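Lab visit notes: Jarnora, Wikdale site
Posted 2025-07-27

Typing this on the train before I forget it all. Notes are a mess, sorry. If you only care about the planner stuff skip to the second half.

Got there late, parking is across the road and you need a code. Yu-na Ma met me at the door and we went straight to the software side, which is what I'd asked for. I've seen enough arms on tables. Wanted to see what runs them.

Stack first. Two layers. Bamby is the task layer — takes a chore, breaks it into steps, hands each step down. Ko is the policy server underneath, camera images in, arm targets out. Ko was rewritten in March and everybody over there still talks about before the rewrite and after it. Before, every policy had its own little script for loading cameras, own resize, own everything. Two people trained on different crops for weeks and didn't notice. Now one config file per station, and if the camera order in the config doesn't match the checkpoint, Ko refuses to start. Annoying, Yu-na says, but she'd rather be annoyed at startup.

Laundry is the current job. Open the door, get stuff from the basket to the drum, close the door. They have 367 demonstrations so far and threw out 96 of them, mostly for timestamps drifting between the wrist cameras and the head camera. I asked to see the script that does the throwing out. It's short! Compares image times against joint times, flags anything over a limit, and a person looks at the flagged ones. That last part is slow and they know it.

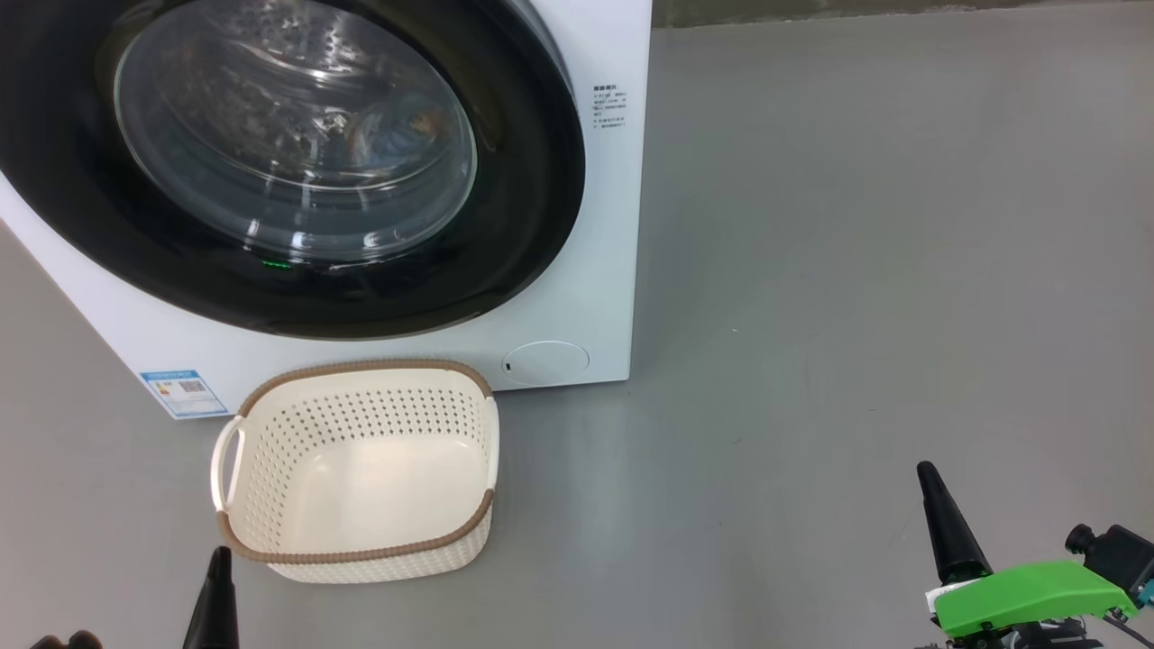 Perception was the part I had most questions on. Glass door is a pain. Depth goes bad on anything curved and shiny, so the depth map gets holes or, worse, a confident surface at the wrong distance. Their answer is to stop asking for depth there. They fit a circle to the black ring around the door in the color image, get a pose off that plus the known door size, and treat the glass as solid until the task layer says the door is open. Simple enough. The basket is handled differently, they segment it and only track the rim. All the small holes in the sides made the segmentation flicker, so they fill them in afterward.

Door state is its own little classifier, open / closed / not sure. Not sure is a real output and Bamby does something with it: back the arms off, look again, ask a person after a second try. I liked that a lot. We have nothing like it and just retry forever.

Planning. Free space moves are a normal planner, contact is the learned policy, and the handoff is where most of teh trouble lives. Planner stops at a pose, policy wakes up and has never seen that exact pose in training, arm twitches. Their fix was to start the demos from planner end poses with some noise added. Also they blend targets for the first 18 control steps. I asked why 18. Someone tried it and it looked ok. Fair.

Two arms share one collision model, basket included. Fingers count as plain cones in the model, bracket and wrist camera as one fat box. Wastes some reach but the plans come back fast. Earlier they used the full meshes and the planner would sometimes time out with the arm near the front of the washer.

Tooling, quickly. Best thing I saw all day was the replay viewer. Drag a slider, get all cameras, joint plots, and what Bamby thought it was doing, on one timeline. You can pin a note to a moment and it goes into the dataset as a tag. They have 167 tags now and yes there are duplicates, I spotted "bad grasp" and "grasp bad" in the same list. Somebody needs to clean that up before they train on it.

Things I didn't get to: how they do safety limits (Yu-na said it's in the arm firmware, left it there), how much compute, and whether Ko will ever be public. Answer on the last one was a shrug.

For our own setup I want to copy the refuse-to-start check and the not sure state. First one is maybe a day of work. Second one means touching our task code, so we need to talk about it

Yu-na is sending the config format this week. Will forward.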